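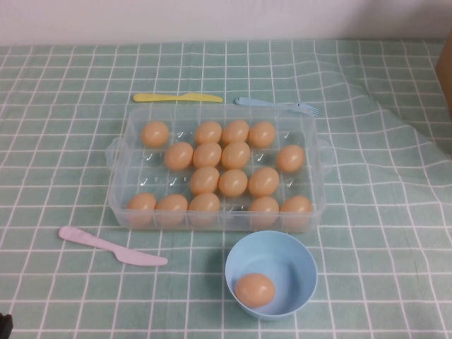 A comment on the last issue of these notes asked why the fingertip check comes before the camera check, given that most of the faults in the workshop log were put down to the cameras. The commenter had swapped the two and found the second check easier to pass.

Easier to pass is a fair description of the trouble. A worn or badly seated finger shifts the point at which the gripper closes. If the wrist camera is checked first, the offset that comes out of the check is correct for fingers that are then taken off and refitted. The order in this issue is therefore unchanged: fingers, wrist camera, fixed camera, table, trial cycles.

Courses > Dadmont Workshop > Cell Upkeep > Handout 3: The Egg-Handling Cell

Handout 3: Setting up and looking after the egg-handling cell
Issue of 18 Jul 2021. Replaces the September issue.

1. Scope

The handout covers one cell, the Platberg arm with the two-finger gripper, as used for moving eggs between the clear tray and the bowl. It does not cover the controller cabinet (Handout 2) or writing new motions. Students who did the first part of the course at Tarnodstead should note that the cell there has a different wrist bracket, and the offsets in section 4 do not apply to it.

2. Before power is applied

2.1 Check that the emergency stop is pressed in and the key is out.

2.2 Look along the wrist cable from the camera to the first clip. There should be a loop of slack at the last joint. If the cable is tight with the arm parked it will be tighter at full rotation, and the connector will go before the cable does.

2.3 Wipe both lenses with the dry cloth from the drawer. No spray.

2.4 Put a hand on the base and push. Any movement at all means the base bolts need attention, and work stops there until they have been torqued and marked.

3. Fingers

3.1 Release the gripper by hand and take off both fingers. They are not interchangeable: the left is marked with one dot on the back face and the right with two.

3.2 Clean the seats. Dust from old pads collects in the corner of the seat and holds the finger off by a small amount, enough to be seen as a taper when the fingers are closed against the light.

3.3 Inspect the gripping faces. A polished patch is normal. A step that can be felt with a fingernail is wear, and the pair is changed together, never singly.

3.4 Refit and tighten the screws alternately. Close the gripper slowly on the feeler strip. The drag should be the same at the tip and at the root.

3.5 Enter the cycle count in the log. The last pair was changed at 1,579 cycles. That figure is a record of one pair and should not be read as a service interval; the pads are changed on inspection.

4. Wrist camera

The camera looks past the fingers, so part of the gripper stays in view in the lower right corner. The mask for that part is set once and then left alone unless the bracket has been off.

4.1 Move the arm to the stored position CHECK-A. The stand-off from the cloth to the lower edge of the bracket is 122 mm, measured with the steel rule and not read from the screen.

4.2 Bring up the live picture and turn on the overlay. The overlay edge should follow the outline of the fingers. A gap on one side only points to the bracket; a gap all round points to focus.
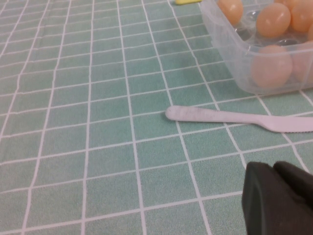

4.3 Step the arm away from the tray and back again, three times, stopping at CHECK-A each time. Note the position of the fingertip in the overlay at each stop. The three readings should agree. If they drift in one direction, the bracket screws are loose. If they scatter, suspect the last joint and refer it.

4.4 Do not correct drift by editing the offset. It has been tried on this cell – the log has a full page of it – and every correction had to be taken out again once the screws were tightened.

4.5 Clear plastic gives the depth reading trouble. The tray wall may be reported at the height of the cloth behind it, or missed altogether. For this reason the tray height is entered by hand from the setting sheet, and the depth reading is used for the eggs only.

5. Fixed camera

5.1 The lens centre is 1,038 mm above the floor. Check it with the tape at the post, on the side with the scribed line.

5.2 The whole tray, handles included, must be in view, and so must the bowl. Nothing else on the table needs to be.

5.3 Lock exposure after the room lights have been on for a few minutes. Automatic exposure reacts to the arm passing over the table and should stay off. Small glints in the empty wells are acceptable. If the program reports an empty well as filled, lower the exposure one step and repeat before touching any threshold.

6. Table

6.1 Smooth the cloth where the tray is to stand. Folds further out may be left. A fold under the tray tilts it, and the far row is then picked high while the near row is picked low.

6.2 The squares printed on the cloth help with placing things by eye. They are not a measuring grid. The cloth stretches, and lines that look straight at one end of the table may not be at the other.

6.3 The plastic cutlery stays on the table during trials, outside the tray. It is there as clutter for the recognition stage, and its position should be changed between runs.

7. Trial cycles

7.1 Run at reduced speed with one hand at the stop. First cycle with the gripper empty, then one egg from tray to bowl, then the same egg back.

7.2 Watch the close, not the lift. A finger that touches first and pushes the egg against the side of the well has an offset fault, even if the lift that follows is clean.

7.3 Repeat for a corner well and a middle well. The four by six tray has little room between neighbours, and a fault that does not show at the corner may show in the middle.

7.4 Log the result, including passes. The Nyitrai log sheet has a column for finger pair and a column for bracket screws – fill in both. Spare sheets are in the folder behind the cabinet door, with the setting sheet for the tray.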